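Notes on our sorting rules

We rewrote the rules for the two-arm brick sorting cell at Lorkwood this month. The old sheet had grown to four pages and Annick Arsenault was the only one who had read all of it. The new one fits on a single side.

The main rule is about layout. Tray between the arms, loose bricks on the table, one color to a compartment. If a brick lands in the wrong section, the run gets logged as a miss and you leave the brick where it is until the end – no reaching in.
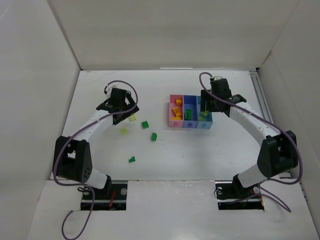
How often should the cables be checked?
Before the first run of the day, and again after every 226 runs.

Heriberto wanted 210 because it matches his log sheets. We may still change it. The speed limit stays as it was, and so does the rule that whoever starts a run stays with it. I'll post the full sheet once Rowena has gone through the wording on stops.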